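Search this site

Enter keywords

Jodberg Wallet and Payments Service
Pre-launch security and customer protection checklist

Prepared for the product board by Teresa Cullinane, Compliance. Technical items checked by Peadar Buckley. Results are recorded as Pass, Pass with comment, Open or Not applicable.

Section A – Custody of customer funds

A1. Customer tokens are held apart from company tokens. Pass.
A2. Cold storage keys need 2 signatories for any withdrawal. Pass with comment. Both signatories currently work from the same office. A signatory at another site is to be named before launch.
A3. Recovery phrases are never stored on company systems. Pass.
A4. The daily balance check is complete and signed. Open. Signatures are missing for part of April. The Finance team has been asked to supply them.

Section B – Smart contracts

B1. All contracts have been reviewed by an outside firm. Pass. The Jundex report lists 31 findings, 16 of them rated minor. All have been closed in the current release.
B2. The code in use matches the code reviewed. Pass with comment. Matched by hash on the main contract. The staking contract was rebuilt after the review to change a comment line, and the new hash should be added to the record.
B3. The pause function has been tested. Pass.
B4. Upgrade rights are limited to named staff. Open. One former contractor's address remains on the list – removal is required before this item can be marked as passed.

Section C – Customer accounts

C1. Identity checks are carried out before the first deposit. Pass. The pilot group of 3,464 accounts was examined in full.
C2. Risk warnings are shown in plain language. Pass with comment. The warning on play-to-earn rewards uses the word "income". Replace with "rewards", which may rise or fall in value.
C3. Fees are shown before a transfer is confirmed. Pass.
C4. Complaints are answered within the published time. Not applicable until launch.

Section D – Partners and outages

D1. A written agreement is in place with each exchange partner. Pass with comment. The Misex agreement is signed. The Ó Flaithearta agreement is with their solicitors.
D2. A second node provider is available. Pass.
D3. Staff can be reached outside office hours. Pass. A test call placed at 21:30 was answered by the duty engineer.

Items marked Open are to be returned to Compliance with evidence attached. The launch date will not be confirmed while any item in Section A or B remains open.

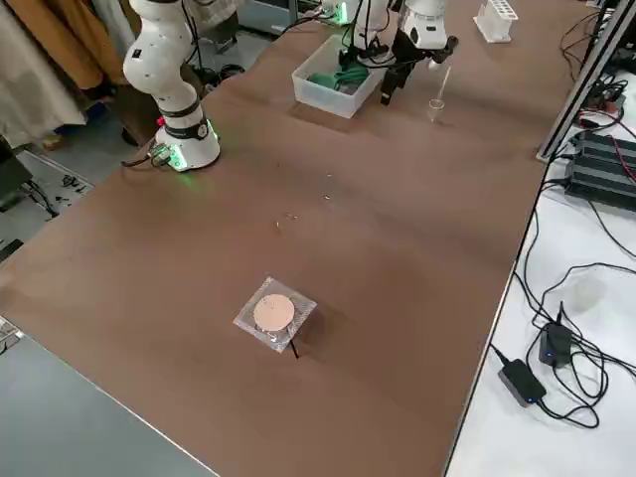
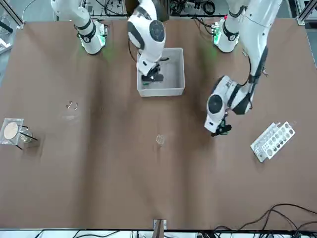
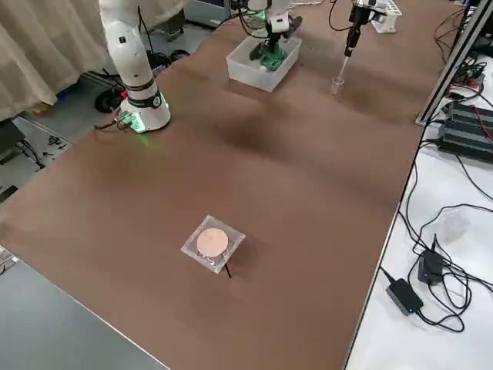

White robot arms at a brown-topped work table.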